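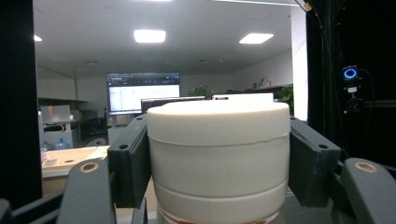
I had been promising Nhung Ông a visit ever since she moved to Valotero, and it took an open day to get me there. The date was Sunday, June 16, 2019, the doors opened after lunch, and I arrived early enough to be handed a visitor badge, a floor plan and a very good apricot pastry before I had even got my coat off (yes, a coat in June, it was that kind of weekend). Those of you who have followed these visit notes for a while know that I don't go for the spectacle. I like house rules. I like the sheet of paper taped to the inside of a door, with one line crossed out and something better written beside it in pen. So when Nhung told me that this open day would be mostly about how they work, and hardly at all about how clever the results are, I was a happy visitor.

Valotero records people doing ordinary table work with hand-held grippers, so that robots can later be trained on it. The task on the program was a kitchen one, with seasoning jars and a small shelf, and what Nhung wanted us to go home with was an idea of how many small agreements have to be in place before anybody picks up a jar.

We began with the floor. The house rule is that anything on a stand gets a striped tape outline, black and yellow, and the stand lives inside its outline. If you bump one, you say so out loud. There is no penalty for bumping, and Nhung was quite firm on this point, but there is a real conversation if you bump it, nudge it back by eye and keep quiet. She told us about a whole afternoon in her first spring that had to be thrown away over a stand that had wandered the width of a thumb. I have heard versions of this story in print shops and in a cheese dairy, and it always comes down to whether people feel safe owning up.

Next came the cables, a subject on which I could have listened for another hour. The operators' cables have to hang with enough slack that the wrist turns freely, and never so much that a loop can catch a table corner. Before each session the operator makes what they call the slow circle, both arms out and around at half speed, while a second person watches the cables and nothing else. It looks a bit like the warm-up at my aunt's swimming class. A gentleman beside me asked whether experienced people are allowed to skip it, and Nhung said they are the ones it was written for.
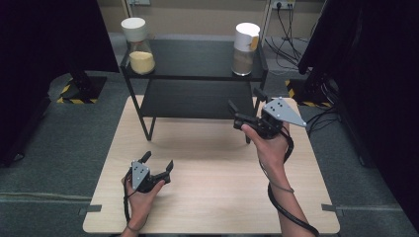 The rule that started the most discussion in our group was the one about pace. Operators are asked to move the way they would at home if a child were asleep in the next room, which I thought was a lovely way of putting it. No hurrying to finish, no stopping dead in mid-air to think. If you lose track of what you were going to do, you lower the gripper, open the jaws and end the take. Such a take is marked as stopped, and it is kept with its mark. I asked why they wouldn't just delete it, and was told that deleting is a decision for the reviewer, never for the person who was holding the grippers. That separation of roles is written into the first page of their handbook, and I liked seeing it there and not buried in an appendix.

The handbook deserves a paragraph of its own! It is called the Vavine notes, after the meeting room where the first version was put together, and it is shorter than I expected. There are 2 parts, one for the room and one for the objects, and any change needs a reason written next to it. Somebody from a firm called Stolov, who was in our tour group and who makes packing equipment, wondered whether that slows everything down. Nhung agreed that it does. She also said the number of changes had fallen a good deal once people had to write a reason, and he laughed and took a note of it.

For the objects, the rules are the kind any cook would recognize. Lids on and closed before a jar goes anywhere near a gripper. No powders swapped between jars in the middle of a session, even if one of them looks nicer. Glass is allowed, but it gets checked for chips at the start of the day and again after any hard contact, and a chipped jar goes into the bin by the door without debate. Jars are gripped on the body and approached with the jaws well open, and the fingers close only when both sides are level with the part you mean to hold. When a jar goes down, it goes down flat, and you wait for a slow count of three before you draw the fingers away. I tried the counting myself with an empty hand, and three is much longer than you would think. 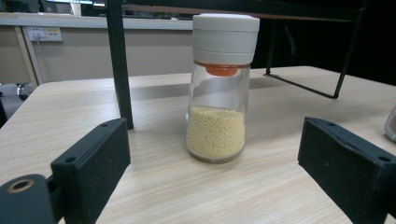

A shaker on the tabletop, with the gripper fingers open on either side.

After the demonstration we were given coffee and a chance to argue, and we used both. A teacher from Murín wanted to know about tired hands, and I was glad she brought it up, as I had been rubbing my own wrist in sympathy. The rule is that operators swap before they feel they need to, and the person on the keyboard calls the swap. There had been a stretch when operators called it themselves and always went on a little too long, out of politeness or pride. They also get to turn down a grip that hurts, and the task is then rewritten around them. I would have liked to see that one printed larger.

My one grumble is with the signs. The room rules hang at the height of a tall person's eyes, in small type, and I had to stand on my toes for the last lines. Nhung has promised me bigger lettering by the July visit. She also walked me to the bus afterward, in the rain, with the leftover pastries in a paper bag, and we talked about her garden the whole way.

The July tour is open to anyone who writes to the front desk ahead of time. Wear flat shoes, leave bulky bags at the entrance, and ask to see the pages with the crossed-out lines.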